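11/5/21

Budget day again. I spent the morning on the equipment list for next year and got most of it into one sheet, so I am writing down where things stand before I forget which number came from where.

The mobile base is still the big item. Flidano sent a new quote and the price has not moved, but they now include the charging dock, which was 517 dollars on the old one. Brunner is cheaper for the base alone and wants 194 for shipping. With Brunner we would have to buy the dock and a second battery separately, and their lead time is 30 weeks. I don't see how we could order from them and have anything running by next October. I put Flidano in the main column and Brunner in the one beside it.

Jalen Park thinks we should not buy a base at all until the simulation work is further along. He has a point. We have been running the household tasks in simulated rooms all fall and it costs us very little, only the machine time and the Dindari license. His view is that every month in simulation tells us more about what arm reach and what camera height we need, and that if we buy now we are guessing. My view is that the money may not be there if we wait. We went back and forth on it over lunch and did not settle it.

Rahel Fankhauser came in after lunch with the license renewal. Dindari wants us to move from 6 seats to the next tier up. We don't need the next tier. I asked her to write back and say we will renew as is, and to ask what happens to our saved rooms if we let it lapse for a while. I would like that answer in writing.

Then the gripper. Adadano has two models that would fit either base. The wide one is better for rolls and boxes, the narrow one is better for anything lying flat on a table – cutlery mostly. We can afford one. I went through the task rooms again this afternoon to see what is in them, and the tabletops are a mix, with upright things and long flat things close together. Doorways matter too, for the width of the base, and so does the change of floor from one room to the next. I wrote down both as questions for Flidano. Their spec sheet gives the height of step the base can climb but says nothing about thin edges or strips.

Still to do: get the workstation price, ask whether the service contract can start in the second year, find out who signs for anything over the limit now. Rahel thinks the form has changed. I also need to move the spare cables out of the equipment line and into supplies, where they should have been last year.

Home late. Leftover soup.
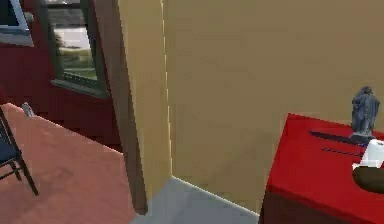
2 min read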